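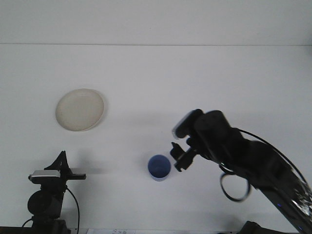
机器人是怎么学会放杯子的？

把一个杯子放到盘子上，你几岁就会了？我问过我妈，她说我一岁多的时候就爱干这个，放上去，拿下来，再放上去，然后把杯子扔到地上，哈哈大笑。（扔地上那部分我现在已经不干了。）

可是对机器人来说，放杯子真的很难！我在一个叫Jaria的研究小组里工作，我们天天琢磨的就是这种事情。朋友问我上班都做什么，我说“教机器人放杯子”，他们总以为我在开玩笑。今天我就来讲讲，我们到底是怎么教的，还有我们做过的一个小比赛，结果挺有意思的。

机器人为什么不会放杯子

先做个小实验。你闭上眼睛，请旁边的人在桌上放一个塑料杯，再请他用嘴告诉你手该怎么动：“往左一点，再往左一点，不对不对，高了！手指张开，再张开……”试过的小朋友一定知道，急死人了！

以前人们教机器人，常常就是这么教的：一句一句写命令。手臂转多少，夹爪张多大，什么时候合上，全部写清楚。如果杯子每次都乖乖站在同一个地方，这个办法很好用，工厂里很多机器人就是这么干活的。可是你家的杯子会每次都站在同一个地方吗？我家的反正不会。杯子往旁边挪了一个巴掌那么远，只会照着命令走的机器人还是会去老地方抓，抓到一把空气。

所以我们换了一个办法，名字叫“模仿学习”。听名字就能猜出来：人做一遍，机器人跟着学。你学系鞋带、学用筷子，多半也是看大人做，然后自己试，对吧？

人怎么“做给机器人看”

我们的机器人是手臂的样子，没有脑袋，也没有腿。手臂末端的夹爪有两根“手指”，张开、合上，张开、合上，有点像螃蟹的钳子。靠近夹爪的地方装着一个小相机，你可以把它想成长在手腕上的眼睛。

手腕上长眼睛，想一想还挺好玩的。要是你的手腕上也有一只，你去饼干罐里摸饼干，就能看见最后一块藏在哪个角落了！对机器人来说，这只眼睛特别有用，手伸到哪里，它就看到哪里，越靠近杯子，看得越清楚。

教的时候，我们用的是“遥控”的办法，大人的叫法是“遥操作”。人坐在旁边，手里握着一套操纵杆，人动一下，机器人的手臂就跟着动一下。我们用的那套操纵杆叫Tikkanen，是组里自己做的，握把上缠了一圈胶布，因为原来那层太滑了。

遥控机器人放杯子，大概分成这样几步：

先把夹爪张开，慢慢送到杯子旁边。
再对准，让两根手指一边一个，把杯子的边夹在中间。
合上夹爪，轻轻抬起来。
移到盘子上方，放低，松开。
最后把手臂收回来。（这一步大家最容易忘！忘了收手，机器人也会学着不收手，就那么傻乎乎地停在盘子上面。）

人在遥控的时候，电脑一直在旁边做笔记。它记下相机看到了什么，也记下手臂的每个关节转到了什么位置。从开始到收手，整整记一遍，就叫一次“示范”。

我第一次遥控的时候特别紧张，手一抖，杯子就倒了，骨碌碌滚到桌子边上。Pejman Golestani在我后面喊：“没事没事，重来！”他是我们组里遥控得最稳的人，据说是小时候玩夹娃娃机练出来的，我觉得他家里一定有很多娃娃。

电脑拿着笔记做什么

有了很多很多次示范，就轮到电脑学习了。我们给学习用的程序起名叫Vurkov，听起来像个会魔法的老爷爷，其实就是一大堆计算。

Vurkov会做一种“猜一猜”的游戏。它先看一张相机拍到的图，然后猜：这时候人会让手臂往哪里动？猜完了，它去翻笔记，看看人当时真正是怎么动的。猜得差得远，就把自己改一改；猜得很接近，就只改一点点。然后再看下一张图，再猜，再翻笔记，再改。

听起来很无聊？换成我，猜十分钟就要去找零食了。可是电脑不会觉得无聊，它能从晚上一直猜到第二天早上。慢慢地，它就越猜越像了。

等它学好了，我们就把操纵杆放下，让它自己指挥手臂。相机看到什么，程序就想一想下一小步怎么走，手臂走一小步，再看，再想，再走。它走得很快，一小步接着一小步，看起来就像一个连着的动作。

有小朋友会问：那它知道什么是杯子吗？嗯，这个问题特别好！它不知道杯子是用来喝水的，也不知道口渴是什么感觉。它学到的是，看见这样的图，手臂就该那样动。要是你给它看一只大象，它大概只会愣住。（我们没有大象，所以没试过。）

有时候桌边会有两条手臂，一左一右。程序这时候还得想好该让谁去拿，两条手臂可别撞在一起。你和同学一起伸手去抢最后一块蛋糕，手碰到手，就是这种麻烦。 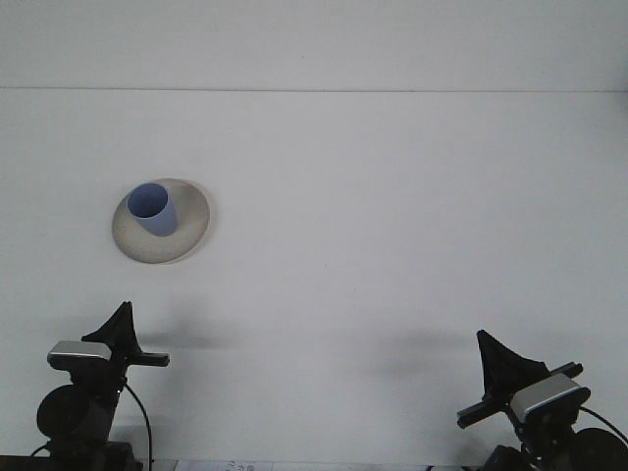
我们的小比赛：老地方和新地方

好，现在来讲那个比赛。

组里有两个人吵起来了。（别担心，是那种笑着吵的。）Manouchehr Safavi说，教机器人的时候，杯子应该每次都放在同一个地方，这样机器人学得最整齐，不会糊涂。Pejman不同意，他说杯子应该每次都换地方，盘子也要挪来挪去，不然机器人只会背答案。

你站在哪一边？先想一想，别急着往下看哦！

我们决定让机器人自己来回答。我们准备了两份示范，一份叫“老地方”，杯子和盘子每次都摆在一样的位置，一共做了700次。另一份叫“新地方”，每次都挪一挪，也做了700次。为什么要一样多呢？你想，要是一个同学复习了一整个星期，另一个只复习了一个晚上，考完试再比谁的学习方法好，就不公平了。做实验的人把这个叫“控制变量”，意思就是：只让你想比较的那件事不一样，其他的都保持一样。

做示范很累。我做到后来，晚上吃饭的时候看见碗边上有个杯子，手就自己伸过去了。

示范做完以后，Vurkov分别学了这两份，变成了两个“学生”。2023年1月22日，我们给它们考试。

第一场考试，杯子放在老地方。老地方学生做得漂亮极了，动作又直又快。新地方学生也做到了，只是慢吞吞的，靠近杯子的时候还会停一下，好像在想：“嗯，杯子是在那儿吗？”Manouchehr得意得不得了，给自己倒了一大杯茶。

第二场考试，杯子挪了位置。老地方学生还是那么直、那么快地伸过去，然后——夹住了一把空气！更好笑的是，它夹住空气以后，还认认真真地把空气搬到盘子上方，轻轻放下，再把手收回来。我们全都笑翻了。新地方学生呢，还是慢吞吞的，可是它的手会跟着杯子拐弯，大多数时候都能夹到。

有几次新地方学生也失败了。杯子放得太靠近桌边的时候，它常常够歪。我们回去翻示范，发现做示范的时候很少把杯子放得那么远，它没见过，所以不太会。

Manouchehr把茶喝完，说：“好吧，明天我来挪杯子。”

为什么会这样

想想背乘法口诀。如果老师每次都只问“三乘四”，你根本不用学乘法，只要一听见老师开口就喊“十二”就行了，每次都对！可是有一天老师问“三乘五”，你还喊“十二”，那就糟糕了。

老地方学生就是这样。杯子总在同一个地方，它不用仔细看图，闭着眼睛往老地方伸手就能得满分。它就真的“偷懒”了，没有学会看。（机器人当然没有故意偷懒，它没有“故意”这回事，它只是找到了一个最省事的猜法。）

新地方学生没法这么省事。杯子老是换地方，不看图就一定猜错，所以它只好学着看。研究机器人的人有个词，叫“泛化”，说的就是遇到没见过的情况，也能用上学过的本领。这个词有点难，你可以记成“会举一反三”。

那它换一个杯子还会吗？

我们也想知道！蓝色的塑料杯它练得最多，换成别的颜色、别的形状会怎么样，现在我还不敢说。三月份我们要开始一个新的实验，名字叫Cedier，打算让机器人认识更多的杯子，有带把手的，有高高瘦瘦的，还有我从家里带来的一个小黄鸭杯子。小黄鸭的嘴巴是凸出来的，我很想看看夹爪碰到它会怎么办。

你也可以当一次老师

最后教你一个在家玩的游戏，找一个朋友就可以。要用一个塑料杯和一个不怕摔的盘子，玻璃的和瓷的先别拿。

一个人当“机器人”，只能用两根手指，大拇指和食指。另一个人当“老师”，站在后面，扶着“机器人”的手腕，带着他把杯子放到盘子上。带几次以后，老师松手，让“机器人”闭上眼睛自己来。

先把杯子摆在老地方试，再偷偷把杯子挪开一点试。然后让“机器人”睁开眼睛，再来一遍。

要是闭着眼睛的时候夹到了空气，记得也要像我们的机器人那样，认认真真地把空气放到盘子上，再把手收回来。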